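Imprimir esta página | Enviar por correo electrónico

Automatización de procesos II
Apuntes de la visita técnica a Zevetti
Material de apoyo para la práctica 9

Estas notas recogen lo tratado en la visita de mayo y sustituyen a la clase teórica de esa semana. Quien no pudo asistir debe leerlas completas antes de hacer la práctica. La parte de la planta la explicó Tatiana Rusnák, responsable de células de ensayo; la demostración la condujo Nisha Gautam, del grupo de manipulación.

1. La empresa y la célula Tasska

Zevetti monta y prueba placas electrónicas en series cortas. La línea principal, Batista, es rígida: alimentadores, cinta y estaciones fijas. Un cambio de producto obliga a parar y ajustar utillaje. La célula Tasska se montó para los trabajos que no compensa llevar a esa línea, sobre todo la colocación de componentes en zócalo durante los ensayos.

Según Rusnák, en un turno normal la célula atiende hasta 56 placas. El resto del tiempo se dedica a preparar programas y a verificar posiciones.

2. Por qué la inserción es difícil

Coger una pieza y dejarla sobre una mesa admite un error de posición bastante grande. Insertarla en un hueco con poca holgura no lo admite. Conviene repasar del tema 4:

- Error de agarre. La pieza puede quedar girada o desplazada entre los dedos. Ese error se suma al del robot.
- Error de localización. Si el tablero se desmonta y se vuelve a montar, hay que comprobar de nuevo su sistema de referencia.
- Contacto. Al tocar el borde del hueco aparecen fuerzas laterales. Con control solo de posición, el robot sigue empujando hasta que salta la protección.
- Orientación. Un procesador cuadrado entra geométricamente de cuatro maneras y solo una es correcta.

En clase vimos la búsqueda en espiral. En la demostración se explicó una variante más sencilla: aproximación con la pieza ligeramente inclinada, contacto con un borde, giro hasta apoyar la cara y descenso con fuerza limitada. Tarda más que una inserción directa, pero tolera mejor los errores de agarre.

3. Programación de la tarea

El programa se edita con Wendutero, el entorno propio de la empresa. Los puntos principales se enseñan con la consola y después se corrigen en el editor. La secuencia que anotamos fue la siguiente:

a) Ir a la posición de espera, fuera del volumen del tablero.
b) Abrir los dedos y aproximarse al soporte de origen.
c) Cerrar con fuerza reducida y retirar la pieza en dirección normal al tablero.
d) Desplazarse al zócalo de destino sin cambiar la orientación de la muñeca.
e) Buscar contacto, alinear e insertar.
f) Abrir, retroceder y volver a espera.

Gautam insistió en el paso c. Si la retirada no es perpendicular, la pieza roza el soporte y gira dentro de la pinza. El fallo aparece después, en el paso e, y es habitual buscar la causa donde no está.

Pregunta de un asistente: ¿por qué no se usa visión en todos los pasos? Respuesta: la tapa metálica del procesador refleja mucho y la detección de bordes cambia con la luz. Prefieren una buena referencia mecánica y reservan la cámara para comprobaciones.

4. El puesto de demostración

El tablero trabaja en vertical, de modo que la dirección de inserción es horizontal. Para los cálculos de la práctica, tened en cuenta que el peso de la pieza actúa paralelo al plano del tablero. El soporte que lleva el procesador y el zócalo cuadrado vacío están uno junto al otro; las dos ranuras verticales quedan a la izquierda de ambos. La pinza es de dos dedos y la consola es de Universal Robots, con la parada de emergencia en el frontal. 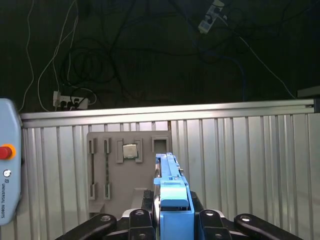 5. Trabajo para entregar

Por parejas, máximo 2 páginas:

- Dibujar los sistemas de coordenadas de base, muñeca, pinza y tablero, e indicar qué transformaciones cambian si se desmonta el tablero.
- Escribir en pseudocódigo los pasos c, d y e, con una condición de salida por fuerza y otra por tiempo.
- Proponer una forma de detectar un giro de la pieza antes de llegar al zócalo.

No hace falta simular. La entrega se hace en el buzón de la asignatura hasta el viernes, 12 de julio de 2024. Las dudas sobre transformaciones se atienden en tutoría, despacho 68.

Contacto: secretaría del departamento | © Automatización de procesos II | Volver arriba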